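Drukidum opens orders for kitchen arm kit

2022-01-28

Drukidum has started to take orders for Studbridge, a kit which puts a robot arm on an ordinary kitchen counter. The company says the first kits will be delivered in June.

The kit includes the arm, a gripper, the cables and a set of practice tasks which the owner can start from a laptop. It is sold to small laboratories, technical schools and test kitchens. Homes are not the market for now, the company said.

"People ask me if it will cook dinner. It will not," said Jamshid Tehrani, who leads the product team at Drukidum. "It is made for people who want to teach an arm to move kitchen things, and to do this in a real kitchen with all the usual objects on the counter."

Every buyer will have three practice tasks at the beginning: moving a plate, placing an object on a tray, and clearing a cutting board. More tasks can be recorded by the user, who guides the arm by hand and saves the movement. 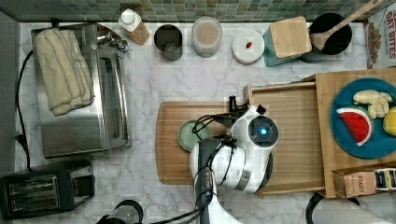
The robot arm at work over a cutting board on a kitchen counter.

The arm can be fixed to a counter or to a separate stand. According to Tehrani, the installation takes 70 minutes for a person who has not done it before, and the most difficult part is to arrange the cables so that they do not pull when the arm turns.

Trustineck, a service company which will do the repairs, offers a support plan for three years. Under this plan a broken gripper is replaced within 10 working days. The plan is paid separately, and buyers who do not take it must send the arm to the Drukidum workshop at their own cost.

The Heydari technical school has used an early version of the kit in its evening course. Teachers there asked for a slower speed setting for beginners, and it was added to the final version. They also asked for a printed manual, but at present the manual is available only as a file.

Drukidum did not give the price of the kit. Interested buyers can request an offer from the sales office, and schools may ask for a loan unit before they decide.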